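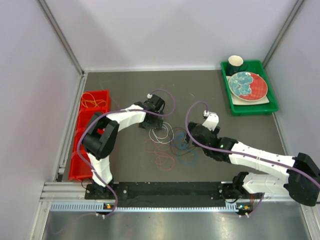 Most of the work on a cell like the one at Orel goes into the cables, according to the technician who looks after it, and I had come in all ready to ask about motors. She laughed at that. "Motors are easy, you swap them and you go home." What she worries about is anything that bends all day. She had me follow the purple cable along the left arm with my finger (not touching!), past the elbow and down by the base, then up again where it bows out over the table from the gripper. "That curve has to be big. People see it and want to tie it down so it looks tidy, and then the wrist turns and something pulls out."

So she leaves the loops big, and on the right arm she uses thin white cable ties along the link and checks them every 20 hours of running. I asked what she's checking for. "Whether they've walked. They creep toward the joint, and then they rub."

The cell sorts rubber bands by color into a divided red bin, which sounds like nothing until you've tried picking one band out of a knot of them. Orel got the arms through Zinitz and she did the setup herself in May, mostly in the evenings when the shop was quiet. Getting the two arms to agree on where the middle of the table was took her 13 tries. "I kept a list. I was so mad by number nine that I went and reorganized the screw drawer."

Her routine now is pretty short. She looks at the lights on the little boards along the rail, wipes the grippers and runs each joint slowly through its range with her ear close by. She swears she can hear a dry joint before the software complains, and I believe her, she heard my car's belt from across the parking lot.

The worst failure so far was a connector at the wrist, back at 146 hours. The arm would freeze, but only when it reached far left. "I changed the board first, like a dope. Then I wiggled the plug and there it was." She keeps a spare cable for each side now, already cut and labeled, and says the swap takes her 20 minutes if the coffee's made.

Next up is the 200-hour service, when she'll take both grippers off and look at the jaw pads. She's invited me back to hold the flashlight, and I said yes before she'd finished asking.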